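Jutemero series two – where we've got to
Friday, July 24, 2026

Hello all, and sorry this one's a bit longer than last time! The first four episodes are locked and with Cirna for subtitling, and I'm really pleased with them. Episode five still needs its opening trimmed (it drags, I know it does) and six is waiting on music.
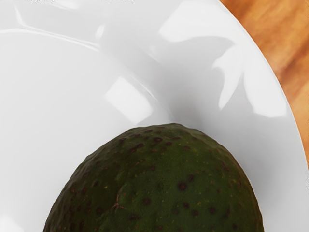
The Bratitz shoot wrapped two days over, mostly down to rain, and I've covered that from contingency. We've now got 128 hours of footage logged, so the edit won't be short of choices. Obi want each episode at 60 minutes for streaming, plus a 30 second trailer, which I haven't started. 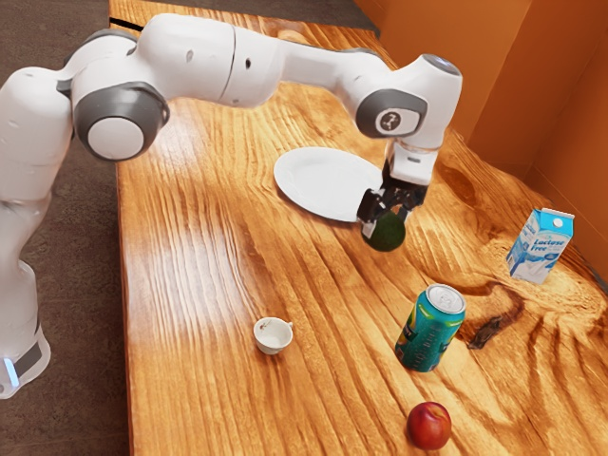 On money, the second instalment is nearly spent and we're 700 euros under on travel – I'd like to move that into the sound mix if you're happy. Could you let me know before the dub is booked? Launch is still October.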